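Bedding Care and Orders: Frequently Asked Questions

Grakari sells printed cotton sheets, blankets and children's bedding from our store on Gulton Street and by mail. The questions below are the ones we get most often. If yours isn't covered, write to the shop and Virgil Bratu or one of the others at the counter will get back to you.

How often should I wash my sheets?

Once a week is a good habit for most people. Every two weeks is fine if you shower before bed and the room stays cool. Pillowcases get dirty faster than the rest and can go in with your regular laundry in between. Blankets that sit on top of a sheet can go a month or more.

What temperature should I use?

Wash printed cotton at 40 degrees Celsius, or the warm setting on a US machine. White cotton with no print can take a hot wash. Check the sewn-in label first, and if it says something different from this page, follow the label.

Will the print fade?

Some fading is normal over the years. Turn duvet covers and pillowcases inside out, close any buttons or zippers, and use a detergent made for colors. Don't use bleach, and don't leave printed cotton on the line in full sun all afternoon.

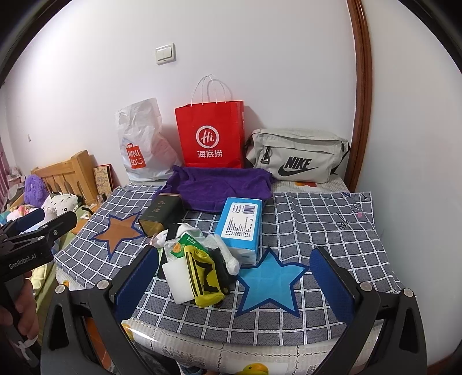 Do I need to wash new bedding before I use it?

Yes. New cotton carries a finish from the mill that makes it feel stiff and keeps it from soaking up water. One wash takes most of it out. Wash dark colors alone the first time. Once you've washed a set we can't take it back unless there is a fault in it, so please check the size and the pattern before you put it in the machine.

How much will it shrink?

Our cotton shrinks by up to 4 percent, nearly all of it in the first wash. We cut the fitted sheets larger to allow for this, and a new one may look loose on the mattress. A hot dryer can shrink it further. Use low heat and take it out while the seams are still a little damp.

My sheet has pills on it. Is that a defect?

Usually not. Pills are short fibers that work loose and tangle where the cloth gets rubbed, often near the feet. Washing sheets with towels or jeans makes it worse. You can take pills off with a fabric shaver. If they cover the whole sheet in the first few washes, send us a photo along with your order number.

How do I get a stain out?

Start with cold water, especially for blood, milk or sweat. Hot water sets these. Work in a little liquid soap, leave it for 40 minutes, rinse and look again before washing as usual. For grease, put dish soap on the dry cloth first. Keep the sheet out of the dryer until the stain is gone.

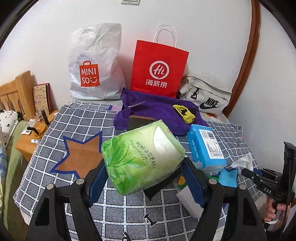 Which size do I need?

Measure the mattress, including its depth, and don't go by the bed frame. Our standard fitted sheets have deep pockets, but if you use a thick topper, measure with the topper on. Flat sheets and blankets are listed by their finished size. Blankets should hang over each side by at least 6 inches if you want them to stay put.

Can I buy one pillowcase or one sheet from a set?

In most cases, yes. Patterns in the Firanard line are sold by the piece all year. The Văduva line comes in sets only, though we sell leftover single pieces in the store each September. Those aren't listed online.

Do you do alterations?

We can shorten flat sheets, replace elastic and sew on buttons. Mircea Vasiliu does the sewing in the back of the store and is there until 4 in the afternoon. Wash the piece first so that it doesn't shrink after the work is done. We also take bedding bought elsewhere, but not knits or silk.

How should I store sheets I'm not using?

Make sure they are fully dry. Fold them and keep them in a cotton bag or a pillowcase on a shelf. Plastic bags trap damp and can leave yellow marks along the folds. Refold them a different way every few months.

What is your return policy?

You have 40 days to return unwashed bedding in its packaging. Sale pieces can be exchanged but not refunded. Altered items can't be returned. Bring the receipt, or include a copy if you're mailing the return. Return postage is paid by the customer unless we sent the wrong item.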